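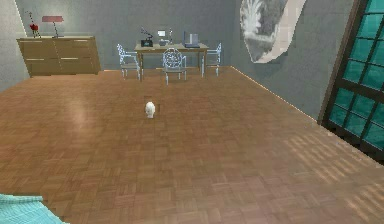 **Changes to duties when tidying robots are introduced**

*Heiðrún Frandsen*

Our employer, Stonside, services 50 furnished suites and intends to assign floor pickup to robots. Staff now review test rooms on a screen and mark any object left on the floor. Should this work be recorded as a new duty, and should the position description be changed before the robots begin in June?

*Eyvindur Kárason*

Yes to both. At Egilsson, attendants marked over 1268 test rooms before their position descriptions were revised, and the back pay took months to settle. Request the change in writing, with the training hours listed. Bending and lifting decreased for our staff — screen time did not, so ask about breaks as well.

*Ea Eskildsen*

It depends on your agreement. Ours said nothing.

*Sille Vídalín*

I concur with Eyvindur Kárason. Please also confirm who answers for a guest's belongings if a robot moves them.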